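Maintenance of Robot Cells, Practical Course
Handout for Laboratory Session 4: Setting up and looking after the sorting cell
Prepared by Bogumił Górecki
Version of 11 May 2018

Before you read

This handout replaces the pages on the sorting cell in the old course book. The old pages were written when the arm still had the vacuum tool, so the order of the work and the payload values in them are no longer correct. If you have a printed copy from last year, please do not bring it to the cell.

You should have finished Session 3 (safe stop, release and restart) before this one. I will not repeat the restart procedure in full. A student who has not signed the safety sheet can watch but cannot hold the pendant.

1. The cell

In the documents of the department the cell is called Troleo. It consists of one arm, one electric gripper with two fingers, one wrist camera, a fixed table and the wall panels. The controller stands outside. The task program picks mixed household packaging from the table and puts it in the bins by type. We use this task because the objects are difficult: they roll, they fold, they are transparent, and the gripper gets dirty and out of adjustment faster than with machined parts. For a course on maintenance this is useful.

The gripper was supplied by Pavus. The small bracket for the camera was made in our own workshop, from a drawing with the number 1218. Please use this number when you ask the workshop for a new bracket. They have three similar ones, and the other two will put the camera at a wrong angle.

2. What you must have with you

Torque screwdriver with the small hex bits. The set of thin feeler gauges. Lint-free cloth and isopropyl alcohol. A lens pen for the camera. Cable ties of the soft type (the hard nylon ones cut into the cable jacket after some weeks). The calibration plate in its wooden box. The cell log book.

Do not bring thread glue unless I have asked for it. Two years ago we had a finger screw that was glued with the strong type, and we lost the whole finger plate when we tried to remove it.

3. Daily check

The daily check is done with the arm powered but with the program stopped. Put the speed to the lowest value. One person holds the pendant and does nothing else. The second person looks and writes.

Start at the base and go toward the tool. At every joint, look at the cap and at the edge of the housing. You are looking for grease, for a cap that stands a little higher than it should, and for scratches that were not there yesterday. A cap that is not fully seated will allow dust to enter, and you will hear nothing until it is too late. Press with the thumb. If it moves, write it down and tell me, do not push it in and forget it.

Then come to the wrist. The status light on the wrist module must be green before you continue. In our controller green means that the arm is powered and has no active fault. It does not mean that the gripper is referenced or that the camera is connected. Every year there is a group that sees green and assumes that everything is ready, and then the gripper makes its reference stroke while somebody has a finger near it. Treat the light as information about the arm only.
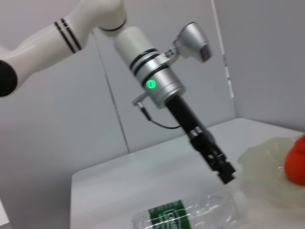

After the wrist comes the cable, and I ask you to take time for it. The gripper cable leaves the wrist connector, makes a free loop and goes to the gripper body. The loop must be large enough that the last joint can turn to both of its program limits without pulling at the connector. It must also be small enough that it does not hang lower than the fingers or catch the edge of a bag. These two wishes are against each other, and the correct size is a compromise. Turn the last joint by hand control, slowly, to one limit and then to the other, and watch the connector, not the loop. If you see the connector tilt even a little, the loop is too short.

Most of the gripper faults we had in this cell came from this one connector. The fault message says "communication lost", and the first idea of students is to look in the software. Look at the connector first. Stop the arm, switch off the tool supply, open the connector, look at the pins with a lamp, close it, and tighten the ring only with fingers. Pliers are forbidden.

4. Cleaning of the fingers

Clean the fingers at the end of each session and not at the start of the next one. Residues from drinks become hard overnight and then you need to scrape, and scraping damages the contact faces.

The procedure is as follows. Open the gripper to the full stroke. Switch off the tool supply and hang your tag on the switch. Wipe each contact face from the body toward the tip with a cloth that is damp with alcohol. Clean the slot in the plate with a folded corner of the cloth. Do not use compressed air, it blows the dirt into the guide. Remove your tag, switch on the supply, and do three empty strokes at low force. The movement should be even. If one finger arrives later than the other, or if it stops before the end, there is dirt in the guide or the plate is bent, and you continue with section 5.

Thin film is the worst material for this gripper. Small strips of it are pulled into the gap behind the finger and stay there. They are hard to see because they have no color. Use the lamp from the side.

5. Checking the finger adjustment

Close the gripper on the thinnest gauge at the lowest force. The gauge should be held over the full length of the contact face. Pull it gently from the left and then from the right. If it slips on one side only, the finger is not parallel.

To correct it, loosen the screws of the finger plate by half a turn, not more. Close the gripper on the gauge again so that the finger finds its own position, and tighten the screws crosswise, first lightly and then to the value in the Pavus sheet which hangs on the cell door. I do not print the value here on purpose. Last time the supplier changed the screw type and my handout stayed wrong for a whole semester.

After every adjustment of the finger plate you must repeat the tool point check in section 6. It is tempting to leave it out if the finger moved very little. A small error at the plate is larger at the tip, and the bottle caps are small.

6. Tool point and camera

Put the calibration plate on the table against the two stops. Call the program "plate_check". The arm goes to four points and at each point it waits for you. Look at the distance between the fingertip and the cross on the plate. If all four are good, write "TCP ok" in the log and your initials. If one is bad, it is usually the plate, which is not fully against the stops. If all four are bad in the same direction, it is the tool. If they are bad in different directions, call me.

The camera is checked after the tool, never before. Clean the lens with the lens pen, then check the bracket by holding the camera body between two fingers and trying to turn it. There should be no play at all. Start the camera view and compare the plate with the reference picture on the screen. When the deviation is small, the camera calibration routine will correct it. It takes nine positions, and you must keep hands and sleeves out of the view, also your shadow if possible.

If you had to loosen the bracket, put the marking lines on the bracket and the wrist together before you tighten. The lines were made with a scriber in October and they are thin but reliable.

7. Test objects

For the functional test we use a fixed set, stored in the gray crate: rigid items, soft items and film. The program makes 69 picks. A healthy cell drops a few of the film items and almost none of the rigid ones. Write both results separately. One common result hides the problem, as a group learned when their total looked normal but the rigid items were falling — the fingers were not parallel and they had good luck with the bags.

Please put the objects on the table in the disordered way, on top of each other. If you arrange them nicely, the test tells you nothing. Bottles go in without liquid and with the cap closed.

8. Periodic work

After 500 operating hours: open the gripper cover, clean the guide, new grease (the tube marked Ekpo in the cabinet, a very small quantity). Replace the gripper cable also if it looks good. Old cables go to the basket for the soldering class.

After each collision, also a light one: sections 5 and 6 completely, and a look at the bracket from both sides. A collision must be written in the log with the time and the position of the arm. There is no punishment for a collision. There is a lower mark for a collision that is not in the log.

9. Case for discussion

The student group from Grunevon who visited us had the following situation. Fault code 208 appeared on the pendant, which in our list means "gripper does not answer". They restarted the controller and the fault was gone. After some minutes it came back. They restarted again, and this happened until the end of the session. The status light on the wrist was green the whole time.

For the next meeting prepare half a page. Explain why the light gave them no help, which part you would examine first, and why the fault could disappear after a restart when no part was repaired. Think about where the arm goes when it makes its start movement, and what the last joint does to the cable at this moment.

Bring the half page on paper. Groups of two can hand in one sheet with both names.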